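Bench notebook, Drudisgate shop
Thursday, just after lunch

Back on the old tower today. I lost most of the morning to the label printer (it will only talk to the laptop if you plug the laptop in first, please somebody write that on the lid) so this entry starts later than it should.

The plan for the Clistolia batch is the same as before. Every tower that comes in gets opened, looked over, stripped to whatever is worth keeping, and the parts get written up on a sheet with the chassis number. This one is chassis 20 on our sheet. It's a Dell, black case, and I like these for practice because everything inside has a place and you can see what you're doing once the side panel is off. I had it lying on its side on the slotted aluminum table, which I much prefer to the wooden bench. Screws don't roll as far! They do fall in the slots, though, so keep the magnet tray close.

Notes on the inside, in the order I'd want them if I were picking this up cold:

Power supply is in the upper left corner with the big white label facing up. Leave it in until the end. The leads are yellow, black, red and white and they bunch up in the gap beside it, and the white connectors hang right down over the board, so if you start yanking there you'll catch something. I tagged nothing new on them, the white tags were already there.

CPU is still in its socket with no cooler on it. So it's the bare silver top sitting there, and I keep wanting to rest my hand on it. Don't. If you need somewhere to lean, lean on the rim, and watch the rim too because the little tabs along the edge are sharp (I have the Band-Aid to prove it).

Memory is to the right of the CPU, with the slots running up and down as you look at it from the front. Black expansion card along the low edge of the board. I haven't looked up what the card is yet, and I'm leaving that line on the sheet blank until I've had it out and read the back.

Drives: the blue plastic is the thing to look for. Anything blue in this case seems to be something you squeeze, slide or unclip, and after you've done a couple of these your fingers go to it without thinking. The lower bay has blue on both sides. The upper one is fussier, with metal all around it and not much room for a thumb. 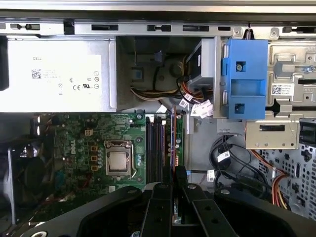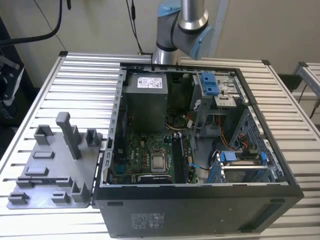
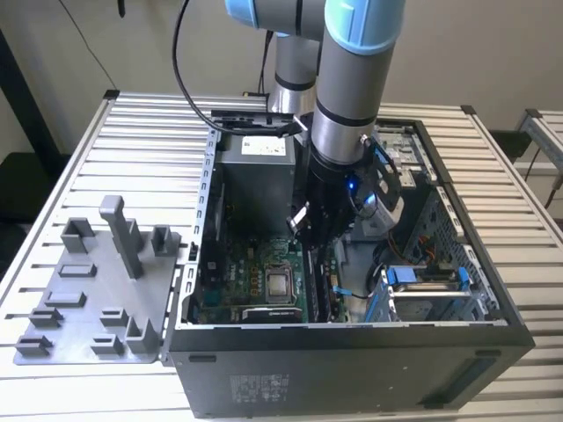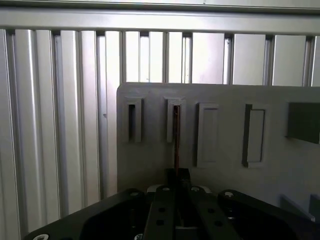 Chassis 20 with the side off in the first three; slotted holders on the gray panel in the last.

I spent a good while on those holders too. The upright ones on the panel are close together, and my first thought was that they needed more space between them. Now I'm not so sure. The tall narrow slot suits thin things, and the copper-colored rod is a good test piece, easy to spot against all that gray. What I would like is a number on each holder, painted or scratched or whatever, so that "put it in the second one" means the same thing to everybody. Paint pen is in the Monti drawer under the spare fuses.

The drive sheet still says 2 for this chassis and I'm leaving it that way until both bays have been checked by hand. Same goes for the weight column, which somebody filled in on the last batch with the power supply included and now none of it adds up. If you weigh a case, write down what was in it.

Stock things while I remember:
Short Phillips driver is missing its cap again.
Down to 9 of the small zip bags, the ones that fit a single memory module. The medium ones are fine for cards.
Drirnis order went in under line 596, bags and screw trays only. I left off the foam because the old foam sheds and I want to try a different kind first.

I also moved the table lamp over, as the lower corner of the case goes dark once you lean in, and you really want to see those thin cables between the board and the lower bay before you lift anything out. They lie flat on the chassis floor and it's so easy to hook one with a sleeve. Roll your sleeves up or wear the tight ones.

Next up: card out, read the back, fill in the sheet. Then memory, then the lower bay. Power supply last. I've got the shop until 4 and then the bench is spoken for, so anything still in the case by then stays in the case overnight, with the side panel laid over the top to keep the dust off.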